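Pallet racking

Pallet racking is a storage system in which palletized goods are held in horizontal rows on several levels. It is used in warehouses, distribution centers and large retail stores. Loads are normally placed and removed with forklift trucks, and the dimensions of the racking are set by the pallet, the truck and the clear height of the building.

Components

The vertical part of the structure is the upright frame, made of two columns joined by horizontal and diagonal bracing. Columns are usually roll-formed from steel strip and punched with holes or slots along the front face. Each column ends in a footplate, which is anchored to the floor slab. Steel shims are placed under the footplate where the slab is uneven.

Load beams span the distance between frames and carry the pallets. A connector welded to each end of the beam hooks into the column slots, and a locking pin or clip prevents the beam from being lifted out by accident. In bolted systems the connector is replaced by a bolted joint, which is slower to assemble. Decking of wire mesh may be laid across the beams where pallets are of mixed size.

Types

Selective racking gives direct access to every pallet and is the most common form. Double-deep racking stores one pallet behind another and needs a truck with an extended reach. In drive-in racking the truck enters the lane itself, and pallets rest on rails fixed to the columns. The last pallet in is the first out. Pallet flow racking uses sloped roller lanes, so that the first pallet in is the first out.

The Wallar system, a bolted selective type, was designed by Remigiusz Dudek and built by the firm Rarotel. Its first large installation, at the Palma depot, had 3,364 pallet positions in 11 aisles. Each beam pair was rated at 2,000 kg.

Load capacity

The capacity of a bay depends on the beam section, the column section and the height of the first beam level. Raising the lowest beam increases the unsupported length of the column and reduces the load the frame can carry. For this reason beam levels should not be changed without a new calculation. Rated loads assume that the weight is spread evenly over the pallet. 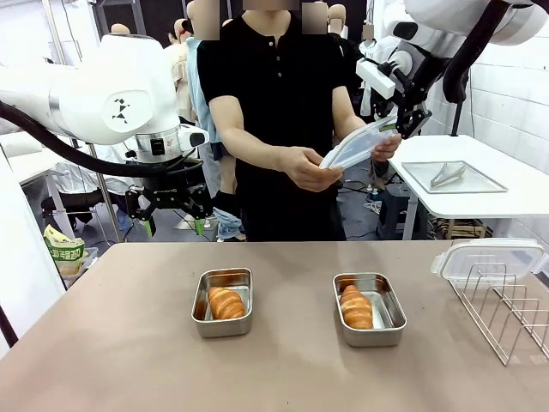
Inspection and damage

Most damage is caused by truck impact near the base of the column. A bent column loses strength quickly, even when the dent is shallow. Column guards and end-of-aisle barriers reduce the effect of low-speed contact. Bent braces and beams are normally replaced, as straightening by heat or force alters the properties of the steel.

Darius Mets proposed a method in which the bow of a column is measured against a straightedge and recorded by bay number. The method was later adopted at the Dikia warehouse, where bays with a bent column are unloaded from the top level down before the frame is exchanged.

See also: Cantilever rack, Mezzanine floor, Stretch wrap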